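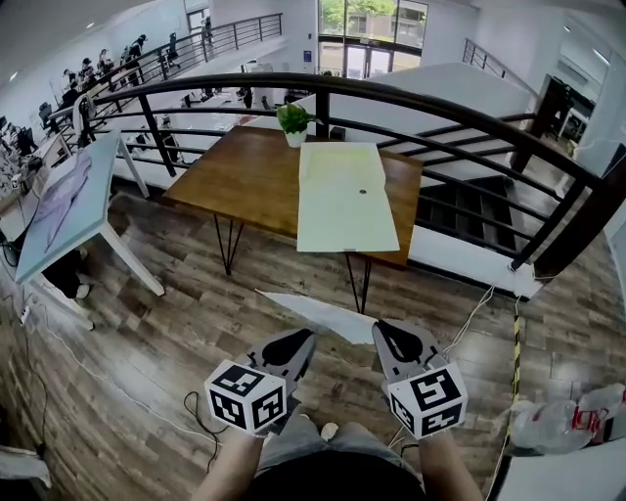

Fornlow Repair and Reuse Project
Progress report to the Tanguy Fund, second period

Prepared by Triin Lill, project lead

Summary

The project is on budget and slightly behind on one of its targets. The furniture side is running well. The textile side started late and we are asking to move part of its money into the next period. Details are under Spending.

Furniture

Over the period we passed 100 items repaired and returned to use. Most were chairs and small tables. The largest single group came from house clearances passed on to us by Skivwood, who now ring before they deliver, which has saved a good deal of lifting things twice.

Indrek Šimkus runs the bench. He has changed the order in which items are taken in. Anything with live woodworm goes straight to the lean-to and does not enter the main room until it has been treated and left for a full month. Two wardrobes were refused on these grounds and one was broken up for boards.

We said in the first report that we would try selling tables flat, with the legs off, to people without a car. This has worked better than we thought it would. Screw-on legs are quick to remove and buyers seem happy to put them back on themselves. We supply the screws in an envelope taped under the top. One table came back because the holes had worn loose. Indrek plugged them with dowel and it has since gone out again.

Upholstery is still the weak point. We can re-web a seat but we can't certify foam that has lost its fire label, so those pieces are stripped for the frame. We have stopped accepting sofas altogether. There were some complaints about this at first and the wording on the website has been made plainer.

Textiles

The sewing sessions should have begun at the start of the period. They began in the last six weeks of it. The delay came from the electrics in the back room, where the sockets failed inspection and the landlord took a long time to agree who would pay. In the end the cost was split.

Quyên Huỳnh is leading the sessions. There are 6 machines, all serviced. Numbers have been steady without being full. Quyên reports that people come mostly for zips and hems and are less interested in the patchwork course we had planned, so the patchwork has been dropped and replaced with an extra mending evening. We would like the fund to note this as a change to the agreed programme. The people it reaches are the same.

Paper patterns are now kept rolled. Folding them made the creases hard to press out and the lines were going missing along the folds.

Training

Lev Tymoshchuk and one other trainee finished the basic joinery course. Lev has stayed on and is working with Indrek for half of each week. The other trainee has gone to a job with a kitchen fitter in Cirkow. We had hoped to have four people through the course by now. Two dropped out early, one for health reasons and one who found paid work before the course had properly started. We have a short waiting list and the next course begins in January.

Spending

The furniture budget is spent as planned. Glue, abrasives and finishing oil cost more than we allowed for, and the van cost less.

On textiles we have an underspend of £600, all of it from sessions that could not be held while the room was closed. We ask permission to carry this forward to pay for the same number of sessions in the next period. If the fund would prefer it returned, please let us know before the next payment is made so that it can be taken off.

Torbjørn Lindqvist has checked the figures against the bank statements. The full sheet is attached separately.

Next period

The lean-to roof needs felt before the wet weather – we have one quote and are waiting for another. The joinery course will run on the same pattern as before, but with a trial week at the beginning so that people can leave without using up a funded place. Skivwood have asked whether we could take office furniture as well. We have said we will look at one load first and decide after that.

The next report will follow the same headings unless the fund asks for something different.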